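Ticket 3508: Arm cell at the patching bench, recurring complaints
Site: Privholm, network prep
Opened by: bench staff, second shift
Status: Open

Reported: The Nenard people told us in October that the arm would plug cables into the rack switches and free us up for "higher value work." So far the higher value work is standing next to it. Output is logged as the arm's. Corrections are logged as ours.

Tried so far:
Restarted controller. Stall came back after lunch.
Re-ran the teach routine per the Veno guide, page 9. Same.
Asked who signs for a port that gets damaged. No answer yet.

Question for planning: the target of 2,000 cables was set before anyone on the bench was asked. Does it stand? If so, do the two people moved to packing come back?

Arm and bench, attached: 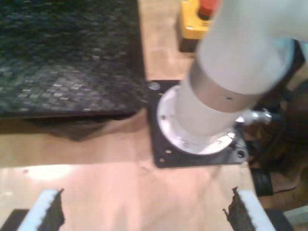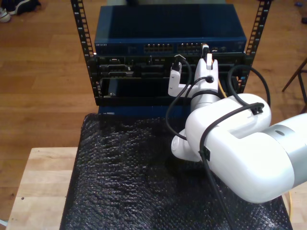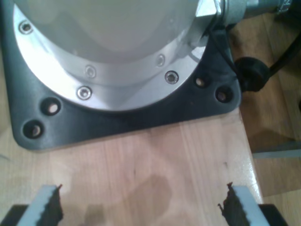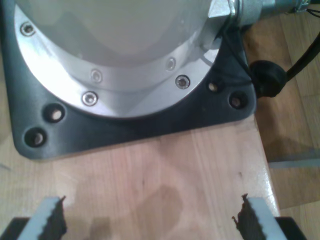
Kwok-wai Chiu: The target is under review, and I won't defend how it was set. I don't agree that the logging is a side issue, though. Split the corrections out by shift from now on and send them to me and to Yeh. Packing moves stay as they are until we have two weeks of that. Leaving the ticket open.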